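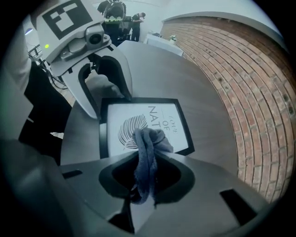

Cloth on the leaf print, round table, lounge corner.

Progress report – dusting and surface care, furnished rooms
June 2020

Hi Nidia,

You asked for something longer than my usual three lines, so get a coffee. I've tried to put everything in one place: what's finished, what's dragging, what the money went on, and the couple of things I need you to decide before we go any further.

First, the good news. The lounge corner is done, or as done as a room ever is when the whole point is to keep cleaning it. The round table, the shelves and the window ledge all have their own routine written down now, and the framed prints have the one I'm proudest of. If you remember, the prints were the big headache in the last report. I had them down as "wipe and move on" and that was just silly of me. A framed print is three different jobs (the front, the frame, the back) and we were doing one of them and calling it finished.

So we changed how we do it. The print comes off its spot and goes flat on the table, face up. The dark cloth goes across the front first, then along the frame, then into the corners where the dust sits. I like working flat much better than holding the thing upright with one hand and chasing it with the other. The leaf print, the black line drawing with all the white around it, has turned into our test piece. Every smear shows up on it – which is annoying at four in the afternoon and very useful the rest of the time.

We have 26 pieces on the list altogether, counting prints, mirrors and the two odd little trays that Gilberto insists are decorations. Of those, 8 are still waiting for a written routine. They're mostly the awkward ones: the tall mirror by the stairs, the set with the carved frames, and anything with real glass that has to be cleaned in place. I'm not worried about them but I don't want to promise you a date for the mirror. It needs two people and a clear afternoon.

Cloths. I know, I know, I wrote half a page on cloths last time too. We tried the Stekier ones and the Ruto ones side by side for a couple of weeks, and I'm now firmly in the Ruto camp. The Stekier cloths feel lovely and they leave fluff on black frames like you wouldn't believe. The Ruto ones are thinner and they bunch up nicely in the hand, so you can get a twist of cloth into a corner without poking at it. Gilberto still prefers Stekier for the shelves and I've stopped arguing. We'll keep both, in separate bins, and I've labeled the bins.

The grouping by table is working well too. Before, we'd go around the room by type: all the prints, then all the shelves, then all the tables. It looked tidy on paper and meant walking past the same corner over and over. Now each corner is its own little job with its own card. The card says what's there, what order to do it in and where everything goes back. Gilberto Apaza wrote most of them and his handwriting is better than mine, so please leave that arrangement alone!

What hasn't gone well: the storage shelf. We were supposed to have it sorted by now and it is still a pile. Urrego delivered the brackets in the wrong depth, took them back, and sent the same ones again. I've spoken to them and the right ones are supposed to be on the way. In the meantime the spare frames are standing in a box with cardboard between them, and that's fine for a few weeks, but I don't love it. One corner of one frame already has a chip. I touched it up with a marker and you'd have to know where to look.

The other slow one is the record keeping. I had a grand plan for a sheet where everyone ticks off each piece with the time and their initials. People hated it, me included. We've cut it down to one line per corner, and those get filled in, so I'm calling that an improvement.

Money. We've spent $1,574 out of this round so far. The biggest piece of that was the Paltix storage bins, then the cloths, then the felt pads for under the table legs and the backs of the frames. I held off on the second set of bins until the shelf is up, as I'd rather know what fits. There are two small invoices still to come in, both from Urrego, and I'm going to query the delivery charge on one of them seeing as they delivered the wrong thing twice.

Things I need from you:

A yes or no on replacing the scratched acrylic on the big print from the hallway. It can be cleaned forever and it will still look cloudy. My vote is replace it.

Whether you want the mirrors kept in this project or moved to the October round. I could go either way. If they move, we finish the rest sooner and I can give the mirrors proper time.

An okay to order more Ruto cloths in the dark color. The pale ones look grubby after one shelf and people throw them in the wash when they've hardly been used.

Next up for us is the reading corner, then the long sideboard, and then I'd like to go back to the lounge and do the whole thing again from the cards alone, with somebody who didn't write them. If they get stuck, the cards need fixing. I already suspect the window ledge one, where I wrote "put back as before" and gave no clue what before was.

I've put the cards in the shared folder, along with the receipts. The one marked "sideboard draft" is very much a draft, so ignore the arrows.

Call me whenever about the acrylic – mornings are best.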